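Eight weeks with the Feleck hand-held gripper kit
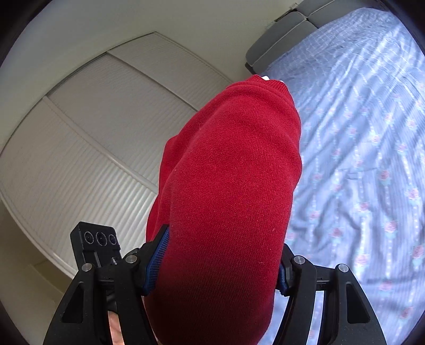

Red knit, folded and in the jaws. The blue pads are doing the holding.

I promised a few of you a proper write-up of the Feleck kit back in April, and then work got silly and the laundry got sillier, so it's 2024-05-24 and I'm only now sitting down with a cuppa to do it. Sorry! On the plus side I've had it for 8 weeks, long enough to have stopped being nice about it.

Quick catch-up if you're new. I do paid demonstration work from home, mostly household jobs, for a little outfit called Osagie. You pick things up and put them away using a gripper you hold yourself, the camera on it records what you're doing, and the recordings go off to teach robot arms the same job. My category is clothes and bedding. I used to do it on a loaner, but I wanted my own gear, and after a lot of dithering between the Feleck and the Urnitz I went with the Feleck. It cost me $873 with postage. Nobody gave me anything for this post, more's the pity.

Setting it up

It comes in one box, mostly assembled. You attach the camera, fit the pads, nip up the thumbscrew and you're away. I had it going in 20 minutes, and a fair chunk of that was looking for my reading glasses. The printed guide is terrible (two pages, one of them the warranty), but Sofia Alexiou has a setup walkthrough on her page that covers the lot, and I'd go straight there.

What it's like on clothes

Knitwear is where I'd been struggling with the loaner. Its pads were smooth rubber, and anything soft and thick would slither out the bottom as soon as I lifted it. The Feleck pads are a textured blue mesh and they're miles better. A folded jumper squashes down between the jaws, bunches up over the top like a loaf of bread, and stays there while you walk it across to the wardrobe. I can carry it with the fold mostly intact too, which matters, as Osagie will knock back a clip if the thing arrives looking like a dishrag.

The mesh does have a downside, and it's fluff. Give it a morning of woollies and the pads are furry, and then they don't hold nearly as well on anything slippery. I go over mine with an old toothbrush between batches. Spare pads are sold in pairs and I wish they'd just chuck a second pair in the box.

Sheets are harder work. A fitted sheet is too much fabric for the jaws in one go, so I fold it down small on the bed first and then pick it up by the thick edge. Pillowcases are fine. Socks are easy peasy. Bras are a nightmare, and I don't believe any gripper on earth is going to fix that.

Comfort

Mixed. The plastic is matte black and doesn't get slippery, and I like that the arms have cut-outs in them, because I can see a bit of what's going on behind. It feels solid. But the weight sits forward, and with the camera up there over the jaw your wrist knows about it. I can manage 90 minutes before I want a break. Tala Daher, who does the same sort of work over in Clarkley, swears by a wrist brace from the chemist, and I've started wearing one on long days. My hands are on the small side and the handle is a stretch for me. If yours are bigger you'll probably wonder what I'm whingeing about.

The camera

Three lenses in a row, nice wide view. Really wide! My louvred wardrobe doors come out bent like a banana in every clip, and the corners go dark. That bothered me at first but the Osagie reviewers don't mind a bit, and the upside is that I get the jaws, the clothes and a good slab of the bedroom all at once without having to think about where I'm pointing it. The loaner was so narrow I'd be twisting myself into knots to keep the wardrobe in view.

Bright mornings can be a bother on pale bedding. I've taken to half closing the blind, and picking sheets with a bit of pattern on them. Plain white was hopeless for me.

Things that have gone wrong

The thumbscrew works itself loose. Every few days I'd notice the jaw felt sloppy, and I'd give it a turn and carry on. I emailed Feleck and got a reply the next day suggesting a dab of removable threadlocker, which I haven't got round to buying. Also, one of the pads started lifting at the corner in week five. I stuck it back down and it's held so far.

Feleck or Urnitz?

I've had a go of Tala's Urnitz, so I can compare them a little. It's lighter, and the handle suited me better straight off. The jaws are skinnier though, and it dropped my thick cardigan twice while I was putting it away. If your category is kitchen bits or toys I'd look hard at the Urnitz. For clothes, I'd buy the Feleck again, fluff and all.

I've got a big winter batch coming up, all coats and doonas, so I'll report back on whether the jaws cope with a doona. If anyone's already tried it, pop a comment below, and tell me which brace you use as well, mine's gone scratchy.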